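From: Gillespie Gourlay
To: outdoor-nav list
Subject: Re: Trasach path-following kit, anyone run it off tarmac?

Saskia Ruddock wrote:
> We have a quote from Letent for the Trasach kit (front camera,
> compute box, path-following licence). Their sheet only talks about
> paved routes. Has anyone had it on gravel or bare earth? And is the
> logging any use without the paid viewer?

Saskia,

We have had one on trial since May, on a small wheeled base. Gravel first. With firmware 258 it holds the centre of a stony track well enough, provided both verges are grass.

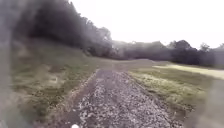

The weak case is a soft right-hand margin, where soil and sparse stones run into the turf. The path estimate drifts outwards there and comes back late. Lowering the edge weight to 60 helped. Vaughan Nepia left his at the default and sees the same drift.

Forks need a route hint. Without one the planner takes the wider branch, and low sun makes the choice slower. 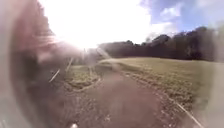

Exposure is fixed at start-up in the standard profile. Switch to the adaptive profile before you judge anything – the manual puts this in an appendix.

Results by surface, our site only:

1. Asphalt. Steady. A painted line on one side is enough, and worn patches did not upset it.

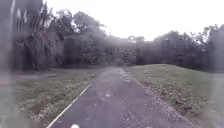 2. Loose stone. Usable at reduced speed, with the weight change above.

3. Packed earth. Usable with hints at every fork.

On logging: 3,296 frames from Saturday exported without the viewer, as plain image files plus a text index. The free export stops at 3,000 per file, so you get two.

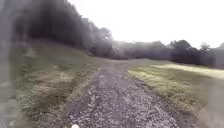

Gravel track with ruts, from a fixed camera.

I would not pay for the viewer. I would ask Letent for the adaptive profile in writing, as Yusri Kusuma's unit came without it.

Gillespie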